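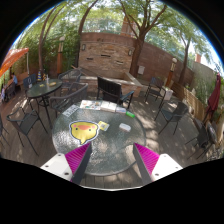 ## Mesa de vidro no exterior: o que uma garra já consegue arrumar

Arrumar uma mesa de pátio parece trabalho para principiantes. Para uma pinça de dois dedos, depende quase só do tampo e da forma dos objetos. As notas seguintes servem para quem pensa em delegar a tarefa, e também para quem a faz à mão.

### Antes de começar

- **Vidro texturado.** Reflete o céu e as folhas e deixa passar parte do que está por baixo. Os sensores de profundidade dão leituras falsas. Uma toalha mate resolve a maior parte dos casos.
- **Sol direto.** Trabalhar com sombra uniforme. Manchas de sol entre folhas confundem-se com objetos claros, sobretudo papel branco.
- **Papel solto.** Folhas e cartões rasos ao vidro são a pior preensão possível: os dedos não têm aresta onde entrar. Deixar 2 cm da folha fora do rebordo, ou juntar tudo numa bandeja.
- **Vento.** Qualquer folha leve leva peso em cima. Vale para máquinas e para pessoas.

### Ordem de recolha

1. Objetos com volume e lados curvos: ratos de computador, estojos, frascos pequenos.
2. Caixas pequenas, agarradas pelos lados mais estreitos.
3. Peças planas e rígidas, como placas de matrícula, empurradas até ao rebordo e apanhadas por baixo.
4. Papel e cartões, à mão.

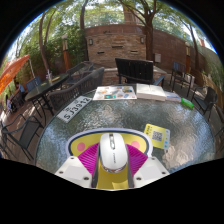 Um rato é um caso favorável: casca lisa, largura moderada, dois flancos opostos. Almofadas estriadas e flexíveis adaptam-se à curva e dispensam força. Convém regular o aperto pelo mínimo que segura a peça e subir aos poucos; numa casca brilhante, o excesso de força tende a expulsar o objeto para a frente.

O tapete do rato é outro problema. Fino e deitado sobre o vidro, arrasta-se em vez de levantar. Puxá-lo até à beira e dobrar a ponta.

### Manutenção das almofadas

Limpar as estrias com pano húmido a cada 30 preensões no exterior, e secar. Pólen e pó reduzem o atrito antes de se notarem à vista. Na oficina da Cordeiro, as almofadas são trocadas às 500 preensões, mesmo sem desgaste visível.

### Vale a pena?

Para volumes, sim, com alguém por perto. Para papel sobre vidro, ainda não. Uma pessoa limpa uma mesa destas mais depressa do que se prepara a garra, e a preparação leva 20 minutos. A conta muda numa esplanada com muitas mesas iguais, desde que os tampos sejam opacos.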